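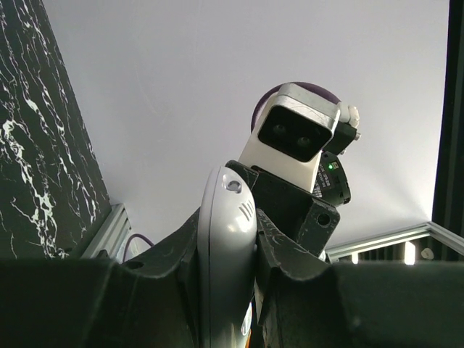

Counting what the dehumidifier costs

The back bedroom has been damp since the guttering was redone, and in January I started keeping figures. The room faces north and has one radiator, which I leave on its lowest setting. The walls are solid brick with a lime skim on the outer one. Relative humidity with the door shut sat in the high seventies most mornings, and the paper behind the wardrobe had begun to lift.

I bought a Drutance compressor unit second-hand. The label gives 184 watts at full load. A plug-in meter agrees when the fan is on high, and shows a good deal less once the room reaches its set point and the compressor cycles. I had expected it to run all night. With the target at 55 per cent it stops a little after two in the morning and comes back on before breakfast.

Water collected

The tank was emptied into a measuring jug at the same time each evening. The first day gave 630 ml. By the end of the second week the daily figure was down to 412 ml, and it has stayed near there. I take the early readings to be moisture leaving the plaster and the later ones to be what the two of us and the airing rack put into the air. Drying a full load indoors adds a clear step to the next reading, so washing days are marked in the log with a W.

Placement

I tried the unit in the corner by the window and then in the middle of the floor. The second position brought the humidity down faster by the hygrometer on the bookcase, but I kept walking into it. It now stands a foot from the inside wall with the outlet facing the window – a compromise, and the readings are close enough.

Chin-lung Wu wrote after the last post to ask whether a desiccant model would do better in a cold room. Below 10 degrees it probably would. Mine rarely drops under 14, and the desiccant types draw more power for the same water.

Still to do: the filter, which wants rinsing every fortnight, and the sealant along the bottom of the window frame.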